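Clometti to open shared office floor in the former Talavera building in June

Forty desks, fabric dividers and a lidded-cup rule are part of the plan for small firms and people who work alone
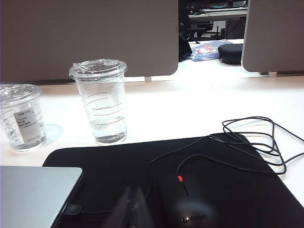

Two lidded cups of water on a white desk, with a fabric divider behind them and a large mouse pad in front.

Clometti, which runs shared workplaces for small businesses, will open its third location in June on the second floor of the former Talavera building. The floor has 40 desks and covers 3,000 square feet. Desks can be rented by the month, and a smaller number will be kept open for people who need a place to work for a single day.

The company began taking names for the new floor this spring. Kirnex, a bookkeeping firm that has outgrown its current office, has signed for 16 of the desks and will move in on opening day.

Every desk has a white top and is separated from the one across from it by a tall fabric divider. Clometti tried lower dividers at its first location and replaced them after a year.

"People told us they liked the low ones when they came in for a tour," said Maricel Dumlao, who manages locations for Clometti. "Then they sat down for a week and asked for something taller. They wanted to look up from the screen without looking straight at another person. So this time we started with the tall ones."

Members bring their own computers. Large mouse pads are available at the front counter for anyone who wants one, and they can stay on the desk for as long as the member rents it. Day users return theirs when they leave.

Drinks at the desk

The new floor will also be the first Clometti location to open with the company's drinks rule already in place. Drinks are welcome at any desk as long as they have a lid. Open mugs and glasses stay in the kitchen or at the long table by the windows.

The rule was tested at the second location over the winter. Before that, spills were the most common reason members asked for help from the front counter, ahead of printing and lost door cards. Clometti put clear plastic cups and lids next to the water station and asked members to use them. Members may also use a bottle or travel mug from home if it closes.

"I was not a fan at first," said Benjie Padilla, a translator who has rented a desk at the second location for two years. "I like a real mug. But I lost a keyboard to a cup of tea the year before, and I have not lost one since. I take my tea at the long table now and keep water at the desk."

Labels for cups are kept in a tray beside the water station. Members who share a desk area are asked to label their cups so they do not get mixed up. Any cup left out at closing is emptied and recycled by the evening staff, with or without a label. Bottles and travel mugs from home are put on the shelf in the kitchen and kept there for a month.

Work on the floor

The Talavera building was last used as a showroom and had stood partly empty since the ground-floor shop closed. Clometti took the lease on the second floor last fall. The work included new lighting, a new kitchen with two sinks, and the removal of a wall that split the floor into two narrow rooms. The old carpet came out and was replaced with carpet tile, so that a worn or stained square can be changed without closing off the area.

Power was the largest part of the job. The old showroom had outlets only along the outside walls. There are now outlets at every desk, set behind the work surface so that chargers do not take up space on top.

"The floor was in good shape, and the windows were in good shape," said Gerardo Salazar, who led the building work for Clometti. "The wiring was another matter. We spent around 900 hours on that alone, and I would do it the same way again – you only want to open up those walls once."

Three small rooms for phone calls line the inside wall. They are free to use and cannot be booked ahead. A larger meeting room seats eight and can be booked by members at the front counter or online.

Hours and visits

The floor will be open from 7 a.m. to 8 p.m. on working days. Members who rent by the month may ask for a door card that also works on weekends. The front counter is staffed until 5 p.m.

Visits can be arranged now. A visit takes less than half an hour and includes time to sit at a desk and try out a phone room. Visitors should use the side entrance until work on the front steps is finished.

Parking behind the building is shared with the neighboring shops and is limited to two hours. Monthly members can ask for a space in the Clarnonen lot across the street, where Clometti has set aside a small number of places at a reduced rate. Bicycles can be kept in the rear hallway on the ground floor.

About Clometti

Clometti rents desks and small offices to firms of one to 20 people. It runs two other shared workplaces and is privately owned.

Contact for visits and desk rental: Leonora Aquino, member services
Contact for press: Jomar Dizon, communications

Photos of the new floor and a floor plan are available from the press contact on request.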